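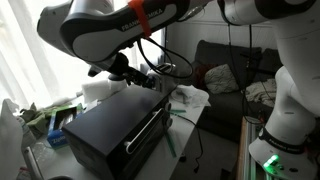

Jana Pfeiffer asked after the dry run why we call this a fault at all, given that the arm stopped when it should have. Answer her first, then go to the log.

Fault: cable loop snagged on the oven door handle during retract. Episode 16 of 200. Joint 7 torque went over the limit and the arm stopped.

Say slowly: the stop worked, the restart did not. The script resumed from the last waypoint with the cable still caught. Second stop nearly two seconds later.

Cause — no check on the stop reason before resume. Line 2339 cleared every error the same way.

Fix: torque stops now need a reset by hand. Cable rerouted in November — retract path unchanged.

Open item: the second arm still runs the old script. Yuto Kaneko takes questions on that.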